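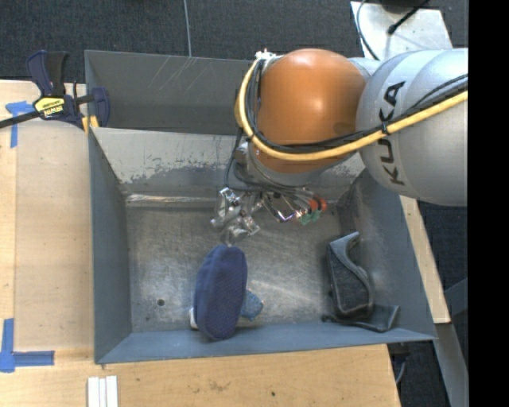
Slipper drive fills the shelves again at the Grullthorpe hall

January 2021
41 shares – 6 comments

If you have walked past the old Kallico shop on Mill Lane lately and wondered why the lights are on so late, the answer is slippers. Slippers and soft shoes of every size, in wool and felt and fleece and plain cotton, are being sorted there most evenings by a small and very cheerful group of neighbors who would like yours too, if you have a clean pair you no longer wear.

The Grullthorpe Slipper Drive started back in November, when Tove Kvaran was visiting her aunt at the Allance home and noticed how many of the residents were getting about in socks. She asked at the front desk whether anyone would mind if she brought a few pairs along the next time she came, and she was told that nobody would mind in the least. She put a note up at the bakery that same afternoon, and by the end of the week her hallway was so full that her own family had to turn sideways to get to the kitchen.

"I had thought I might get a dozen pairs, and I would have been very pleased with a dozen," she told us, laughing, over a cup of tea so strong it could have stood up without the cup. "Then people began leaving them on the step. One lady had knitted hers, all with little buttons, and I am afraid I wanted to keep those."

So far 235 pairs have been handed out, first at Allance and then at the family shelter on Shboul Street, where the children's sizes went before the bags were even properly unpacked. Another 600 or so single slippers and pairs are still waiting to be looked over, and that is the slow part of the work. They come in all jumbled together in bags and boxes, pairs get separated on the way, and every one has to be looked at inside and out before it can go any further.

Soles are checked first. Anything worn smooth is set aside, as slippery bottoms are the last thing you want on a polished floor. Then the sorters feel inside for lumps or loose stitching, match lefts with rights, and tie each pair together with a bit of yarn and a paper tag giving the size. Singles go on a shelf by the window to wait for their partners, and it is surprising how often the other one turns up, sometimes weeks later and from the very same house.

Berwyn Rees repaired shoes for a living before he retired, and he has been mending the ones that are worth mending. He does not care for glue on a fabric slipper and will tell you so at some length, but he is happy to stitch an edge back down or put in a fresh insole, and he has done 17 pairs since the holidays at his own kitchen table. He asks that people not run them through a hot dryer before giving them – a cool wash and a few days of air by an open window is plenty, and the soles keep their shape far better.

What is needed most now is men's slippers in size 11 and up, along with anything that opens wide at the front for swollen feet. Navy, gray and brown are always asked for, says Gunhild Brynjólfsdóttir at Allance, although she has one gentleman who is holding out for red and she would dearly love to find him some. Children's sizes are welcome all year. Please no outdoor shoes, and no slippers with heels.

Drop-off is at the side door of the old shop, any afternoon between two and five, and somebody will come out to meet you so there is no need to come in. If you have a big load, or you can't get out easily, leave word at the bakery and Tove will arrange to have it picked up. A safety pin or a rubber band to hold each pair together would be a real kindness to the people doing the matching.

And if you find just the one slipper under the bed, bring it along anyway. There is room for it on the window shelf.

Recent items
Library book bags ready for collection
Mill Lane to close for pipe repairs
Bakery thanks customers for winter coat rail
Seed swap moves to the spring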